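Notebook, gripper bench: Poveck fingers, ribbed pads against the old flat ones
2 March 2022 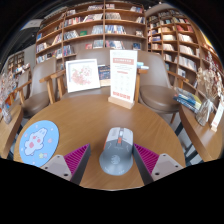
Magenta ribbed pads either side of the grey mouse, round table.

Aim today was to settle which pads go on the hand-held tool for small desk objects. Iida Ruotsalainen wants an answer before she orders for the Litthorpe set, so I kept to one object and one table height.

Setup: same finger blocks for both sets, only the inner jaws swapped. Two screws per jaw, done up by hand and then a quarter turn. Wrist camera left where it was, exposure locked. Controller on the Alemayehu firmware, log rate unchanged from December.

Flat pads first. The mouse went in square most times but rolled forward on the lift when I caught it ahead of the middle. Squeezing harder stopped the roll and made the fingers splay at the tips, so no gain there.

Ribbed pads next. Much less roll. The ribs seem to find the curve of the sides and hold. They need a slower close, as a fast one pushes the mouse over before both sides are touching. Noted one bad pick where I came in tilted and only the left pad had hold of it. My fault, logged anyway.

Camera: magenta separates well from the table and from the mouse. The tracker in Monitia lost the pads twice in the whole run, both times with my sleeve over the lens. With the flat pads it lost them far more often. Efraín Quispe thinks the threshold could come down a bit now. Have not tried it.

Run 541 is the one to look at if anyone wants a clean example. Ignore anything before 530, the clock on the tool was wrong.

Wear: no marks on the ribs that I can see. Poveck quote 2,000 closes for this rubber. I don't believe it until we have done it on the bench.

To do:
Repeat with something thin, a card or a pen.
Ask Iida if she wants the softer grade as well.
Right jaw has a little play at the lower screw. Check before next use.
Copy logs off the tool, card nearly full.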